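The brick wall stays

December 2023
By Hermine Sutter

I have been putting off writing about the back room because I kept thinking I'd wait until it was finished, and then it dawned on me somewhere in the middle of the second coat of skirting board paint that it was never going to be finished in the way I'd imagined. So you're getting it as it is.

Those of you who have been reading since the Clidgate house will remember that I have a history of falling in love with walls. When we moved to Trudden in April I walked through the place being very sensible about gutters and hot water, and then I got to the back room and saw a bit of brick showing through where the plasterboard had come away from the corner. That was me gone. My sister said it would be damp. My neighbour said it would be dusty. They were both a little bit right, but I went ahead anyway, and it took me 33 evenings with a scraper, a stiff brush and the radio (I kept a tally in pencil inside the cupboard door, which I suppose I'll have to paint over one day).

The colour is what I love most. I'd expected a flat sort of red and instead there's orange in it, and brown, and they change their minds depending on the weather. On a grey morning the whole wall looks like strong tea with the milk just gone in. I had planned to whitewash it – I'd even bought the tin – and the tin is now in the shed behind the mower, where I expect it will stay until we move again.
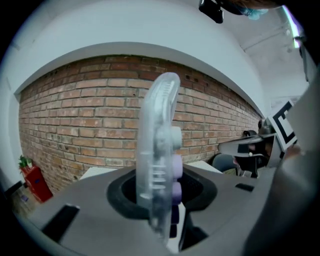

Red brick, pale mortar, and the black office chair over by the wall.

I know a few of you will ask about the little holes up towards the right. I did think about filling them. I got as far as mixing a small batch of mortar in an ice cream container, and I stood there with the trowel, and I just couldn't see what I'd be improving. I've made my peace with them. If a spider wants to move in, we'll talk about it then.

What I did do was repoint the worst stretch down low, where the old mortar was coming out like stale cake. Ostermann's, the hardware place on the corner, sold me a lime mix and a great deal of advice for 60 dollars, and the advice was worth more than the mix. Go slowly, keep the joints damp, and stop while you still like what you're doing. I stopped a bit after that, if I'm being truthful, and there's one patch that looks as though it was done by somebody who wanted her dinner.

As for the chair, I had grand ideas about something in tan leather. Then I sat in one at Wikel and looked at the price tag, which said $1,144, and got up again rather quickly. Black office chairs are not glamorous, I'll give you that, but a rounded back suits me very well for a long afternoon, and I've grown fond of how plain it looks against all that brick. The wall is doing plenty of talking already.

Still to come: a proper lamp, something on the floor for cold feet, and a decision about curtains that I've now put off for 6 weeks. If anyone has sewn lined ones at home and lived to tell the tale, please write and let me know how much extra fabric you allowed for the hem.

Hermine

6 comments
33 shares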